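# Haruna Sourdough Notes

A plain-text collection of starter recipes, feeding logs and baking times, all in Markdown so you can read it on your phone with floury hands.
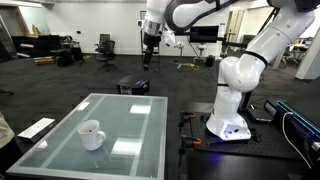

Kayode Olaniyan

## What's in here

I started writing these notes when I moved to Zekisville and my old starter suddenly behaved like a different animal. The water is harder, the kitchen runs colder, and my timings were way off! So I began writing down every feeding, then every loaf, and by November the folder had gotten big enough to share.

- `starters/` — feeding logs for the two starters, Pakulel (rye) and Nasano (white)
- `loaves/` — one file per bake, 120 in all
- `flour.md` — which bag went into which loaf, with protein where the mill prints it
- `mistakes.md` — my favorite file, please read it

## File format

Each loaf file has the same fields at the top, then free text:

```
starter: pakulel
flour_g: 400
water_g: 
salt_g: 
bulk_start: 
bulk_end: 
oven: 
notes: 
```

Weights are in grams, times are local and on a 24-hour clock. A blank field means I forgot to write it down. I have not gone back and filled anything in from memory, so please don't read a blank as zero (my bread does have salt in it, I promise).

The `notes` field is where the fun is. Some are three words long. One goes on for pages about a rye loaf with caraway that I still think about.

## Where to start

If you're new to this, open `loaves/plain-white.md`. It uses 400 g of flour and makes one round loaf that fits a small Dutch oven. I mix it after dinner, give it a few folds before bed and bake in the morning. The smell at 7 a.m. is wonderful!

For rye, feed Pakulel the night before and again at breakfast. It rises fast and falls fast — catch it while the top is still domed.

## Known problems

- The early files say "warm" for dough temperature with no number. I bought a thermometer later.
- My oven dial is off. Trust the color of the crust over the `oven` field.
- Nasano was left in the fridge for 5 weeks one summer. The log has a gap there, and the loaves right after it are pretty flat.
- Two flours share a nickname in `flour.md`. Working on it.

## Adding your own

Yes, please! Copy `loaves/blank.md`, fill in what you have and send it over. Failed loaves are just as welcome, and so are photos of the crumb. Use it all however you like, and if you bake something great, write it down.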